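Thiele Pandora heated glove liners: two winters' worth of promises, one February of use

Review by Jana Kasten, March 2018

I have been cold in the hands for most of my adult life, so I am exactly the person these liners are sold to. I have also bought enough miracle insoles and self-heating pads to be wary of any box with a glowing orange hand on it. The Pandora has a glowing orange hand on it.

The idea is simple. You wear a thin stretchy liner with heating wire stitched along the back of each finger, and a flat battery sits in a pocket at the wrist. Your normal glove goes over the top. Thiele says this beats a one-piece heated glove, as you can keep using the gloves you already own. That was what sold me. I like my gloves.

The first problem came before I left the house. The battery pocket is on the inside of the wrist, right where most gloves are snuggest. With my everyday pair the cuff would not go over it at all. I had to roll the cuff back, which left a strip of bare skin between glove and sleeve, and that strip is where I feel the wind most. The leaflet says the liners fit "under most winter gloves." I tried every pair in the hall closet and I would like to know whose gloves they measured.

Knitted gloves stretch, so they do a little better. The trouble is that they let the heat straight back out. Padded gloves hold it in, but the liner bunches at the fingertips and after a few minutes I could not work a zipper or find a key by touch. Mittens were the best of the lot. If you wear mittens, though, your fingers are already keeping each other company and you may not need wires.
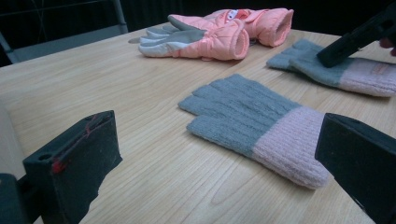 Knitted in gray and pink, padded in salmon pink.

Now the heat. There are three settings, picked with a button on the wrist that you can't press once your sleeve is down. Low I could not feel outdoors. Medium was pleasant on the backs of the fingers and did nothing for the tips, where I need it. High was warm, I will give them that, and on the walk up from the station in Brorville I was glad of it for most of the way. Then the left one quit. The right one carried on for a good while longer, and it did the same thing the next time, and the time after that. I swapped the batteries over and the left still went first, so I blame the wiring.

Thiele's customer service was polite. A Mr. Dressler wrote back the next day and suggested I charge both batteries fully before first use, which I had done and had said I had done. He then offered a replacement set, which took nine days to come from the warehouse in Druvenow. By then the cold spell was over. The replacements do run down together, I should say, so maybe I had a bad pair. I still can't press the button.

Washing is by hand only, batteries out, no wringing, dry flat. Mine have been washed two times and the stitching on one thumb has started to lift.

My neighbor Hauke has a set as well and swears by them, but he stands still all morning at the edge of a lake with a fishing rod, in huge mittens, and never has to use his phone. For that I can see the point. For walking to work, carrying groceries or scraping a windshield, I went back to plain wool with a windproof pair on top, and my hands were no colder than they were on medium.

Good: light, decent on the high setting, helpful people at the other end of the email.
Bad: battery pocket in the wrong place, cold fingertips, button out of reach, first pair faulty.

Two stars out of five. I'd look again if they moved the battery to the back of the hand - and took the orange hand off the box.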